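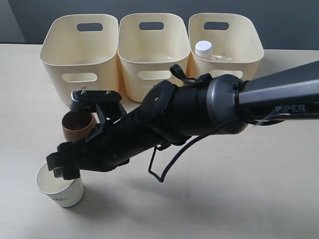 Chapter 13
Who Signs for the Port? Foreign Loans and the Power of Parliament

In Chapter 12 we studied how a government borrows money from its own citizens. In the present chapter we turn to loans that come from another state, or from a bank which another state owns. Such loans often pay for roads, railways, power stations and ports. They bring money, but they also bring a question that is older than any railway: who inside the borrowing country has the right to sign?

After reading this chapter you should be able to:
explain the difference between a treaty, a loan agreement and a concession;
describe what a parliament can do before and after a loan is signed;
discuss why ministries of the same government may want different things from the same project.

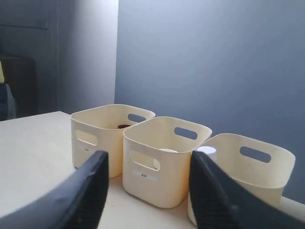
S. Wijesinghe

13.1 The case of Clillovance harbor

Let us begin with a case to which we will return several times. Clillovance is a harbor town on the coast of Odcombe, a republic with a small budget and a long shoreline. For many years the harbor could receive only fishing boats and small cargo ships. Larger ships went to the neighboring country, and the goods of Odcombe had to travel there by truck. Every government promised to make the harbor deeper, and every government found that it had no money to do it.

Then a foreign state bank offered a loan. The offer had three parts. The bank would lend most of the cost at a low rate of interest. The work would be given to a builder from the lender's country. When the harbor was finished, a company from the same country would manage it under a long lease, and part of the harbor fees would go to repay the loan.

The Ministry of Transport was in favor. It had wanted the harbor for a long time and it had the drawings ready. The Ministry of Finance was more careful, for it had to answer how the loan would be repaid if fewer ships came than expected. The navy had its own opinion. It kept patrol boats at Clillovance, and it did not wish to ask a foreign manager for permission to use a pier. The foreign ministry thought mostly about friendship with the lender, and also about what other friends would say.

Parliament learned of the offer in January, when the main terms were already agreed. The agreement was 199 pages long, and the members received it only a short time before the vote. Some of them complained that the lease was placed in an annex, and that the annex was written in a legal language which few of them could follow. The government replied that a loan is not a treaty, and that by the constitution only treaties must be approved by a full debate.

13.2 Treaty, loan or concession?

This reply deserves our attention. In many countries the law treats these three kinds of document in different ways. A treaty is made between states and usually needs the consent of parliament. A loan agreement may be signed by the finance minister alone, if the sum stays under a limit fixed by law. A concession gives a company the right to use public property, and it may be decided by one ministry or even by a port authority.

A big project can contain all three. If each part is signed in a separate office, no single office has to look at the whole.

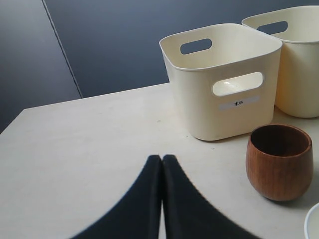
Figure 13.1 Storage bins on a table.

In Odcombe the question went to the constitutional court. The judges did not say if the harbor was a good idea. They asked only if the lease took away from the state a power that parliament must guard. Before you read their answer in section 13.4, write down your own opinion and the reasons for it, and keep the paper for the exercise at the end of the chapter.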